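# 【雑談】古いタワーPCのグリス塗り直し、どこまでやる?

**kavdale_no_neko** 2020/02/14
会社のお下がりのタワーをもらったので、週末を待てずに開けちゃいました。ケースはBuddaleの黒いやつ。横に寝かせて側板を外して、CPUソケットの金具を起こしたところで手が止まってます。

迷ってるのはグリスです。前の人がけっこう盛ってたみたいで、どこまで拭けばいいのかわからない。あと電源は外してから作業した方がいいですか? 黄色いケーブルが電源の横から基板の方へぐるっと回っていて、地味に邪魔なんですよね……。
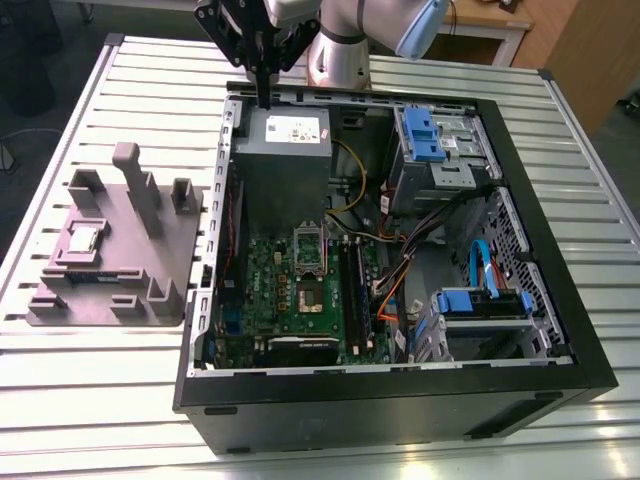
**mofu397** グリスは無水エタノールと不織布で全部拭く派です。ティッシュは繊維が残るからやめた方がいいですよ。電源はコンセントさえ抜いてあれば付けたままで平気。私は一度も外したことないです。

**ねじ山ロス**
いや、電源は外した方がいいと思うなあ。古いケースって電源の下あたりに埃がたまるし、どうせ開けたなら掃除しちゃいましょうよ。ネジ外すだけだし!

**mofu397**
>>ねじ山ロス
掃除目的ならわかるけど、初めての人がケーブル全部抜いたら戻すときに泣きますって。私は12月に知り合いのをやって、フロントパネルの配線で2時間溶かしました。

**kavdale_no_neko**
2時間はきつい(笑)
とりあえず電源はそのままにします。もう一つ聞いていいですか、外したCPUってみなさんどこに置いてます? 机に直置きはさすがに怖くて。

**yukidoke**
買ったときの透明ケースに戻すのが一番。なければ帯電防止の袋の上に、金属のフタ側を下にして置いてます。スポンジに刺すのはピンが曲がるからダメ、絶対。

**ねじ山ロス**
うちはグレーの板に部品の置き場を作ってます。CPUは上下の出っ張りの間に収まるようにして、四角い枠もいくつか並べてあります。縦に立てて使えるから机が広いんですよ〜。
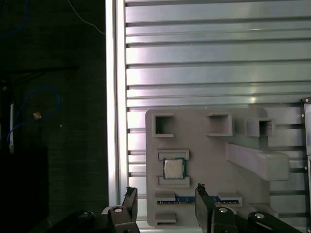

*写真:ねじ山ロス(転載はご遠慮ください)*

図面はCoşkunっていう海外の配布サイトのを元に、寸法だけ直しました。3回失敗して、ようやくきつすぎず緩すぎずになった感じです。

**yukidoke**
縦置き、私は怖いなあ。肘が当たって落としたら終わりじゃないですか。CPUを裸で立てておくのはおすすめしません。

**ねじ山ロス**
>>yukidoke
まあ好みですね。うちでは一度も落としてないので続けます!

**mofu397**
私もyukidokeさんに一票。見た目はかっこいいけど、初めてなら平らなところで。

**kavdale_no_neko**
かっこいいのはわかる……。でも今回は帯電防止の袋にします。グリスはVirixの小さいチューブを買ってきました、189円の特売品。塗り方は真ん中に米粒派? それともヘラで伸ばす派?

**yukidoke**
米粒。

**ねじ山ロス**
ヘラ一択です。米粒だと端まで届いてるか見えないし。

**mofu397**
また割れた(笑) どっちでもいいから、薄めにね。ソケットの金具を倒すときはCPUの三角印の向きをもう一回見てください。それとメモリ、挿し直すなら爪がカチッと鳴るまで押すこと。

**kavdale_no_neko**
ありがとうございます、三角印見てきます。エタノールが切れてたので、続きは明日薬局に行ってからやります。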